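July 1, 2021
By the Treltex manipulation group, Pirinport
Reading time: 7 min

3. Collecting the demonstrations

3.1 Who collects, and with what

The policy described in Section 2 learns by copying, so it needs something to copy. We considered having people steer the arm through a joystick, and spent most of March finding out how much they dislike it. A practised operator could move a cup from one side of a table to the other in the time it takes to drink what was in it. The movements recorded this way were also odd. People driving an arm at a distance tend to stop, correct, stop again and then lunge, and a learner that copies people will copy the lunging with great fidelity.

We therefore moved to a hand-held gripper, which we call Qaisi. The collector holds it, closes the fingers with a trigger, and does the task at something close to the speed of ordinary life. A camera on the tool looks out over the fingers, and this is the only view the policy receives, both in training and later when the same finger design is fitted to the arm. There is no overhead camera and no marker board. We had a marker board at first, and the early policies became very good at finding it.

All collectors were members of the laboratory or their officemates. They were given a one-page sheet of instructions, which grew to two pages, then to four, and was finally cut back to one when we found that people had stopped reading at the diagram.

3.2 The table task

The main task in this section is called "cup and companion". A mug is placed on a table together with one other object, and the collector must take hold of whichever of the two has been named at the start of the episode and set it down on a marked tray. The tray is brought in from outside the camera's view. The companion object is drawn from a box of 18 small things that were to hand in the building, chosen for variety of shape and for the fact that no one would want them back.

Each episode begins with the fingers closed and the tool held still for a moment. The stillness makes it easy to find the start of an episode in a long recording. The closed fingers serve the learner, which otherwise has to guess how wide the gripper was when it woke up. Collectors are asked to choose a new starting pose every time. Left alone, they choose the same one every time, while sincerely believing they have not. Figure 3 shows a view of the sort the policy works from, with the mug and a companion on a plain wooden table.

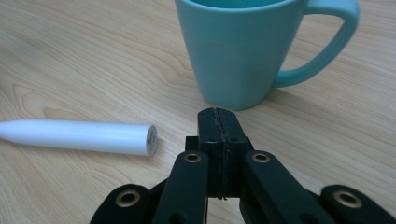
Figure 3. View from the tool camera in the table task. The finger pads are closed and point towards the base of the mug; the companion object, a white cylinder, lies on its side to the left.

Two properties of this view matter for what follows. The first is that the tool is always in it. The pads and the upper parts of the linkage sit at the bottom of the picture, and the policy can read the width of the grip from them directly. We also log the width with a sensor, and in Section 5 we compare policies trained with and without that number. The difference was small enough to be slightly insulting to the sensor.

The second is that objects are often only partly in view. The upper part of the mug in Figure 3 is missing, as is the far end of the cylinder. A tidier team might have thrown such moments away. We keep them all. An arm that reaches for a mug will spend a good part of its working life unable to see the whole mug, and a policy raised on well-composed pictures is likely to take this badly. In an early test we trained on episodes in which both objects were wholly visible at the start. The resulting policy would back away from the table until it had a nice view and then stay there, apparently content.

3.3 Handles, and other sources of disagreement

The mug can be taken in several ways: across the body, by the rim, or by the handle. Our first instructions left the choice open, on the grounds that variety is good for learning. Variety is good for learning up to the point at which half the examples say "go left" and half say "go right". The learner then settles the argument by going down the middle and knocking the mug over.

We tried three rules in turn. The first, "use the most natural grasp", produced no change, as everyone had been doing that already. The second, "always use the handle", worked until the handle faced away from the collector, at which point people performed a kind of slow dance around the table. The third rule is the one we kept: if the handle is within easy reach of the fingers, take the handle; if it isn't, take the rim on the near side. "Easy" is left undefined. We attempted a definition using angles, and collectors held up their hands and squinted at the mug for so long that we withdrew it.

Companion objects have their own troubles. Long ones are taken near the middle. Anything round may roll when touched, and the collector is allowed one further try before the episode must be ended. We do not delete episodes in which an object rolls and is then caught. These turn out to be among the most useful recordings we have, and they cannot easily be produced on purpose. We asked people to fumble deliberately for one afternoon. They fumbled like actors.

3.4 Sessions and totals

A session lasts 14 minutes. This was the length at which collectors stopped being careful, as judged by the share of episodes we later had to reject, and it is also close to the length at which they began asking what time it was. After every session the table is cleared, a new companion is drawn, and the mug is turned to a fresh angle by someone other than the collector. The last point was added after one collector was found to have turned the handle towards himself for an entire week.

In total we gathered over 2000 episodes of the table task. Each was watched once at double speed by a person who had not recorded it and marked as keep, trim or drop. The commonest reason for a drop was that the tool had lost track of its own position, usually when the camera came so close to the table that it saw nothing but wood. Table surfaces with a clear grain gave less trouble here than plain white ones, which the tracker regards as fog. The second commonest reason was a sleeve.

We trained the reviewers on 10 shared episodes beforehand, and they agreed on nearly all of them. The exception was an episode in which the mug is set down on the very edge of the tray, stays there, and is looked at by the camera for a long while. It was kept by a narrow vote.

3.5 What we would change

The collection was made at two sites, our own rooms in Pirinport and a shared workshop at Serham, and we did not plan the split well. Serham received the new finger pads first, so a change of pad and a change of room arrived in the data together and cannot now be pulled apart. Readers who wonder in Section 5 whether the policy prefers the Serham tables should know that we wonder too.

We would also record the spoken name of the target object along with the movement. At present it is typed in afterwards from a paper list, and the list was at one point used to stand a cup of tea on. The affected rows were recovered by watching the episodes and seeing which object was picked up, a method that assumes the collector was obeying instructions.

Comments (3)

gripfinger: Did you ever compare the handle rule with simply removing the handle? We use straight-sided beakers and have had a quiet life.

mlr_north: Same problem with sleeves. We put a line about rolling them up on our instruction sheet. See your own remarks on instruction sheets.

tabletop_tess: Would like to know whether the second-try episodes were weighted any differently in training. Section 5 only says they were "included". Also there are two Figure 4s in the PDF.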